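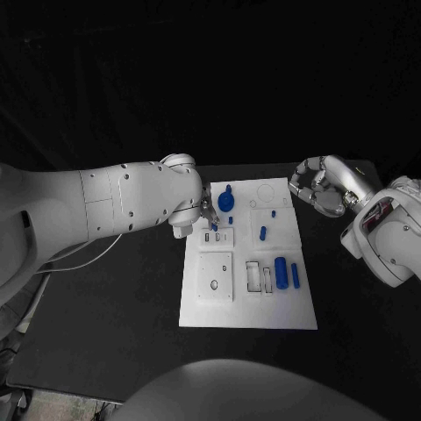

Parallel gripper or hand? I've put this off since June, mainly from not wanting to recalibrate everything, but the loan period on the Birnlow hand was running out so I finally sat down and did it.

The setup is the Trolia gripper on the left arm and the Birnlow hand on the right, with the printed peg board between them. Blue pegs, white fixtures, black curtain at the back. I used to run this against a bare wall and the depth readings were all over the place. The curtain fixed most of it.

I logged 353 attempts over two evenings. The Trolia did better on the small pegs than I expected. Its fingers are thin enough to get down near the slots without fouling on the plate, and once it has hold of a peg the angle doesn't wander. It has more trouble with the big cylinder lying on its side, where it tends to push the part along the board.

The Birnlow hand is fine with the big cylinder. With small pegs it needs 5 mm of clearance that the board doesn't give it, and the grasp comes out different each time. I dropped the controller loop from 1000 Hz to see if the jitter would go away. It didn't, so I put it back.

For peg work I'm staying with the Trolia. The hand goes back after Christmas. I still want to try the Fletum wrist camera, as the view from the head loses the peg tip whenever the gripper is right over a slot.

Posted Friday, December 20, 2024

Print this post | E-mail this post

Contact | © Chmielewska Workshop Notes | Back to top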